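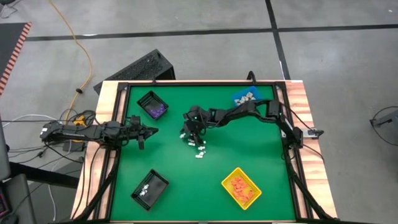

Two-arm sorting bench, mid-run. Black frame, green mat, one arm on each side.

Bench arm rules: what do you have in writing?

tnv_bench
I've been asked to write one page of rules for our two-arm sorting table before we open it up to a second shift on Monday. Right now we go by habit. The job is small parts by color into baskets and bins. The arms are light and people treat them like toys.

My draft so far:

Floor tape marks the walking limit. No one crosses it while the arms are powered.
Hands stay outside the frame unless both arms are parked and the operator has said "parked" out loud.
Dropped or loose pieces on the mat stay there until the run ends.
Baskets go back to their start positions before each run.
Cables off the walking path.

What am I missing? Mostly interested in what people actually enforce.

Prallard_Rick
Your cable rule is the one I'd fix first. You have an extension cord looping across the floor toward the left side and a bundle of black cable hanging off the table edge at that arm's base. "Off the walking path" means something different to everybody. Ours says no cord on the floor inside the tape, period. Cords come down a table leg and go under a cover to the wall. If you need slack for the arm, it gets tied under the tabletop.

Also put the power strip where a person standing outside the tape can reach it. We had to move ours.

mo_in_packing
Disagree on leaving the pieces on the mat. You've got white ones scattered right under the right gripper. If the arm closes on two at once, or pushes one under the frame, that run is junk and you stop anyway. We pause, park, clear, restart. Takes less than a minute.

tnv_bench
@mo_in_packing The reason for the rule is that people were reaching in without parking. If I allow clearing in the middle of a run, they'll do it with the arms live. I've watched it happen.

mo_in_packing
Then the problem is the reaching. Write the pause procedure and train on it. A rule that tells people to watch a run fail is going to get ignored by the second week.

Javby
I'm with tnv on this. We went back and forth for a couple of months and ended up with "nothing gets touched until park." A loose part on the mat is a note in the log and that's all. We allow 3 failed grabs on the same piece and then the operator ends the run. That gave people a clear point to stop at and the reaching mostly quit.

One more for your list: speed. We cap it in software during setup and only the lead can raise it. Put the name of the lead on the sheet.

Thu Thân
I do safety reviews for a few small shops. Some comments on the draft.

"Parked" needs a definition. Say where each arm rests and whether the motors are on or off. An arm that arches up over the mat can come down if it loses power, so parked should mean resting low and clear of the baskets. An indicator light on a joint shouldn't be used as proof that it's safe to reach in. Check what the manual says the light means and write that down.

The draft has no emergency stop. Who has it, where is it, and how often is it tested? We recommend a test at the start of each shift, signed.

Small arms still pinch. The risk assessment has to look at the gripper and the parts as well as the arm. Two arms sharing one work area also need a rule for which one moves first.

On clearing parts, either version can work. Pick one and make sure both shifts use the same one.

tnv_bench
That helps. The e-stop was on a separate sheet, I'll merge them. Didn't have anything on which arm goes first, so that goes in.

Prallard_Rick
Basket positions: mark corners on the mat. Yours sit at an angle, and if that's on purpose, the marks need to show the angle or second shift will square them up to the frame.

tnv_bench
It's on purpose. Will mark them.

mo_in_packing
Still think you want a pause step. But yes, same rule for both shifts.

tnv_bench
Going with no touching until park, plus Javby's limit of 3. I'll look at it again after 5 shifts and post the sheet here once the lead has signed it.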